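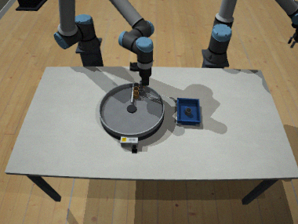 Two arms for one bowl feeder is a line item I would strike on the first pass, a commenter wrote under my June post, adding that the second arm spends most of its life waiting for the first one to get out of the way.

That is a fair objection, and I have spent a good part of the summer trying to cost it properly. The short version is that the second arm stays in the Flallach budget, but for a different reason than the one I gave in June, and the number attached to it has changed.

## What the quote covered

Prosbridge quoted the cell as a package: two arms, two grippers, the table, one vibratory feeder, the bin, and integration. Willems quoted the feeder separately at my request. I asked for the split because feeders are where small-parts budgets go wrong. The arm is a catalog item with a known price. The feeder has to suit the part, and the tuning gets billed by the hour.

The integration line was 268 hours. It was a single number with no breakdown, so I sent it back. The second version had the hours sorted by task, and the largest block was "part presentation and pick recovery." In plain terms, that is all the time spent on parts that land in the wrong place, sit against a wall, or stop next to another part so the fingers can't get down on either side.

It also showed that the second arm itself accounted for a small share of the hours. Mounting, wiring and safety checks were modest. Most of the cost came from the two arms sharing space over the feeder, and that part can be worked out before anything is bought.

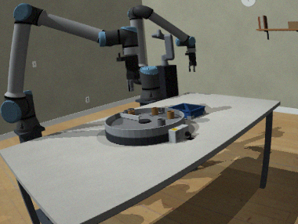

So I moved 100 hours out of the on-site line and into simulation, at the lower rate, and asked Prosbridge to requote on that basis. They agreed, with one condition: the model has to use the real reach and joint limits, and the table and pedestal positions have to be frozen before the hours start. I accepted the condition. A model with a table that keeps moving is a hobby.

## Where the money goes in a cell like this

For anyone doing the same exercise, these are the lines I now ask every vendor to break out:

- Arm, controller and cable set, per arm
- Gripper body and fingers as separate items
- Feeder, drive and control box
- Table and arm mounts
- Simulation hours
- On-site hours, split by task
- Spares

Fingers get their own line because they wear and because they change with the part. A set of custom fingers for Flallach came in at more than $400. I had carried them as "included with gripper," and they were not. Order two sets. The lead time on the second set, ordered alone, was nine weeks, and a bent finger will not wait that long.

Mounts are the other item people forget. One arm at the end of the table and one behind it needs two different mounting arrangements, and they load the floor and the table in different ways. If your table is light, the arm on the edge will tell you about it at speed. I added a stiffening kit for the table after reading the Prosbridge drawings a second time.

The bin is cheap. Its position is not, and I would settle it early. Each time it moves, every place path has to be checked again, for both arms.

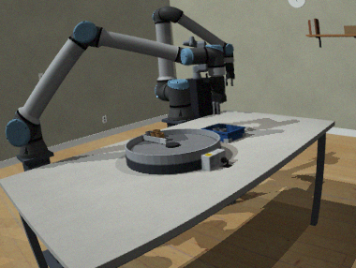
*Parts against the guide bar at the back left of the bowl.*

## The single-arm case, costed

I priced the single-arm version with the same seven lines. It drops one arm, one gripper and one mount. It also drops most of the collision work. On purchase price alone it wins easily, and I would buy it for a bench that runs one part number.

The trouble is changeover. Statilthorpe plans to run several small parts through the same feeder, and they do not all suit the same fingers. With one arm you need either a tool changer or a person with a wrench. The tool changer took back a large piece of the saving, and it adds its own wear parts and its own integration hours. The person with a wrench is not free either – that cost just lands in somebody else's budget.

With two arms, each keeps its own fingers. One arm can be parked clear of the work while the other picks, and cycle time is then no better than with a single arm. The commenter is right about the waiting. I no longer claim a throughput gain from the second arm, and I have taken it out of the payback sheet. What remains is changeover time, plus the ability to keep running on one arm while the other is down.
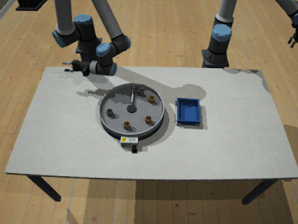
Payback on that basis is longer than the figure I posted in June. It still clears the limit we set for the project, with less margin than I would like. The item most likely to use up that margin is pick recovery, so I asked for it to be capped. Prosbridge would not cap the hours but did agree to report them separately, with a stop point where we decide whether to continue. I would ask for the same again.

## Still open

The Willems feeder quote includes tuning for one part only. Additional parts are priced on receipt of samples, and the samples have not been sent. Until they are, that line carries a placeholder.

The spares list is also unfinished. At present it has one set of fingers, one gripper cable and a feeder controller. I am undecided on a complete gripper and will post the revised sheet once Prosbridge confirms the delivery terms.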